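Handheld gripper demos: window cleaning with two people at once, what to keep?
Forum: Data Collection and Teleop > Handheld rigs

squeegee_nives
We are putting together a set of window wiping demos for a two-arm policy. Everybody wears a camera on the head and holds a gripper in each hand, with a marker cube on each gripper. There is also a camera on the gripper itself. No robot in the room, that comes later.

My question is about sessions with two people working side by side at the same window. We started doing it to get more hours out of a site. So far we have 323 episodes, all squeegee on glass. Sandro Cirillo, who runs our training side, wants to throw out every episode where the other person's cubes show up in the head view. I think that is too strict and would like other opinions before I argue it again.

A typical head view:

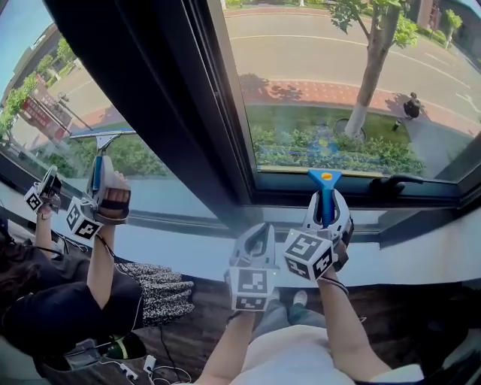 Head camera, both of us on the glass. My partner is on the left.

As you can tell, there are four grippers in there, and the other person's cubes are as easy to find as mine. Our tracker (Vato, stock settings) gives every cube a pose and doesn't care who is holding it.

Nives

tolland_k
Do all the cubes have different IDs? If they do, I don't see the problem. Filter on your own two sets and drop the rest. We did this in a kitchen with three people and the poses came out fine.

squeegee_nives
Different IDs, yes. The poses are fine. Sandro's objection is about the pictures and not the tracking. His words: the policy will see a second pair of hands doing the same job and it will have no idea which pair it is supposed to be.

marrowbone
Sandro is right. I have been through this. You train on views with somebody else's tool in the left third, then you put the robot at a window alone and it waits. Ours sat there with the squeegee up for most of a minute. We cut every shared episode and the waiting stopped.

tolland_k
Did you change anything else at the same time?

marrowbone
We also recalibrated one wrist camera. I still think it was the shared episodes.

tolland_k
Then you don't know. I'm not saying you're wrong, but I wouldn't tell someone to delete a few weeks of work on that.

pf_engelhardt_rig
We use the Engelhardt frame with the same kind of cube, so some of this may carry over. Two things I would check before deleting anything.

First, are you training on the head view at all? Plenty of people record it only for tracking and train on the gripper cameras. If that is your plan, the second person hardly matters.

Second, look at how often your own cube gets covered. With a person close on one side, you tend to pull that elbow in, and then the arm motion in the data is not how anyone would wipe a window alone. That bothers me more than the extra hands do.

squeegee_nives
Good point on the elbow. I went back through a batch and you can see it in the left arm. We sit too close.

On the views, the plan was head plus gripper. I had not thought hard about dropping the head. This is what a gripper camera gets at the same window:

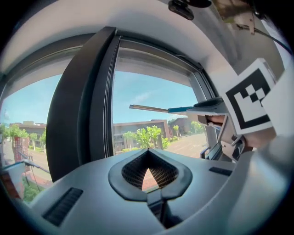
Gripper camera view. Marker card on the finger at right, hand and tool behind it.

So a hand and a tool can still get into that view. It happens less, but it happens.

pf_engelhardt_rig
That is still a lot cleaner. The finger and the marker card sit in the same area all the time and the model will learn to ignore them. A hand that shows up now and then is something I would leave in. You have plenty of glass to work with.

What I don't love is how much of the outside you get. Sky, trees, buildings, all of it sharp. If every episode comes from that window, the policy can learn that the red and white sign on the left means "wipe here." I would worry about this before I worried about your partner.

marrowbone
Agree with that part. Change windows.

squeegee_nives
We have 5 sites on the list and have done 2. The next is the Serby office in April, third floor, so the view will be all sky and roofs. Sandro wanted the blinds down for some of it, but then there is no daylight on the ledge, and the light is half the reason we picked windows.

idlehands_72
Leave the blinds up. Glare is the job. A window robot that has only seen even light is no use to anybody.

Question from a beginner: why sit down? Everyone I have seen do these demos stands.

squeegee_nives
The glass starts low and the robot's base is short. We wanted the head camera near the height it will have on the robot. Standing gave us a steep look down at the ledge and not much pane.

tolland_k
Also watch the cables. I see one hanging off each of two grippers in your head view. On ours a cable snagged on a window latch and pulled the cube a few millimeters out of place. We lost an afternoon of episodes before anyone noticed. Tape it to the forearm and check the cube against a fixed card at the start of every batch.

squeegee_nives
We check once a day. I'll move it to every batch.

Here is what I am going to put to Sandro. Keep the shared episodes but tag them. Train once with the tagged ones, once without, same seed, and compare on 6 windows the model has not seen. From Serby on, one person per window, and the second person works the next window over.

marrowbone
That's fair. Post the numbers even if they make me look bad.

s_cirillo
Sandro here, she sent me the link. Fine with the tags. I want a third run with the head view left out completely, because if that one wins, the rest of this thread doesn't matter much. And the left arm episodes with the elbow tucked in should go either way. Nives, can you mark those by tomorrow? The Idness storage box is nearly full and I'd like to clear them before the next upload.

squeegee_nives
Will do. Marking the elbow ones tonight.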